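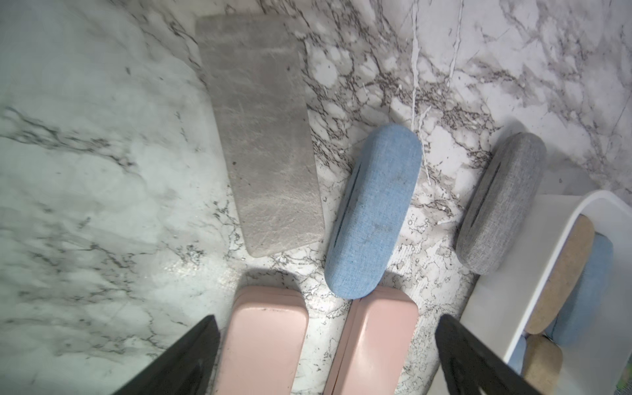
How do I get a dull ring off a marble counter?

Asked in Kitchen and Bath, 25 July 2024

Hi everyone, long-time reader and first-time asker. We moved into our place in April and the kitchen came with marble, which I have wanted my whole grown-up life, so of course I have already hurt it. I set down half a lemon next to the sink while I was making iced tea, got a phone call, and forgot all about it. When I came back there was a ring. It isn't a color, exactly. It's more of a dull spot that you only see when the light comes in low from the window over the sink. I've wiped it with dish soap, then with baking soda and water, and then (please don't yell) with a little vinegar, and now I think it's bigger. My sister-in-law says to use the Flusten cream she has for her stove top. Is there any hope, or do I just park the toaster on it?

3 replies

Reply 1 (marked helpful)

Oh, you poor thing, please put the vinegar away! What you have is an etch and not a stain. Acid eats a tiny bit of the polish off the stone, so soap won't lift it, there's nothing there to lift. Lemon, wine, tomato sauce and vinegar will all do it, and so will plenty of bathroom sprays.
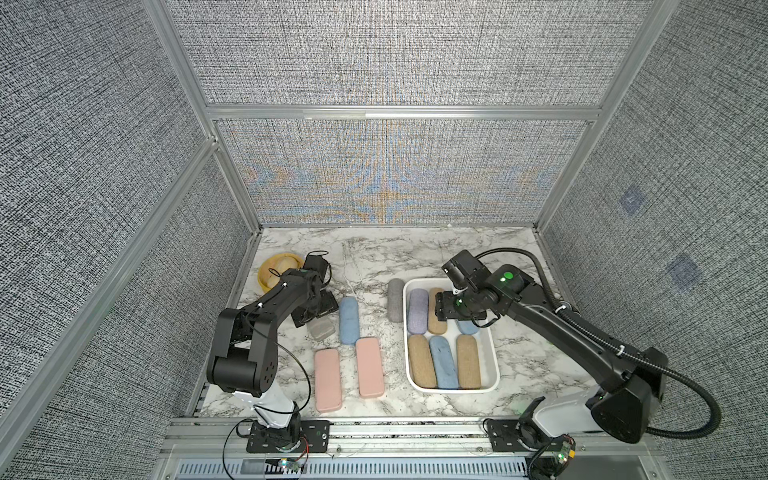
Before you buy anything, figure out what finish you have, because that decides how much work you're in for. Polished marble looks like glass when you get your eye down level with it, and honed marble looks soft, more like an eggshell. Etches stand out much more on polished. The pattern matters too. A white and gray marble like the tabletop there is pretty forgiving of small marks, in my experience, and I'd choose it again over the solid black I grew up with, which showed every glass anybody ever put down.

If yours is polished and you can't feel the ring with a fingernail, get a marble polishing powder. I used the one from Pulten, but I don't think the name matters much as long as it says it's for marble. Wet the spot, sprinkle on a spoonful, and rub with a damp white cloth for 2 minutes, then rinse and look. Mine needed a second go. Try it first in a back corner, behind the coffee maker or wherever. If yours is honed, leave the polishing powder alone, it can give you a shiny patch in the middle of a soft counter and then you've got a whole new ring. I'd skip your sister-in-law's cream as well until you've read the label, as a lot of stove cleaners are too gritty or too acidic for stone.

Once it's fixed, seal it. Sealer won't stop etching, I want to be clear on that, but it does help with oil and coffee. I do mine every spring.

Reply 2

just call someone. I paid 100 dollars for a guy to come buff out my island and it took him less time than it took me to find parking at the store for the powder

Reply 3

I agree with nearly all of the first answer. I've had marble for 18 years, in two different kitchens, and I'd add that you do get used to the marks. The first one breaks your heart and after that it's just your counter. I keep a big Kaimal tray by the stove for the oil and vinegar bottles, and a cutting board out all the time for anything with juice in it.

Also, if you can feel the edge of the ring with your nail, powder won't do it and you'll need a stone person after all. Ask whether they charge by the visit or by the foot. The shop I called in Flultley had a minimum, so I saved up my chips and rings and had them all done the same morning.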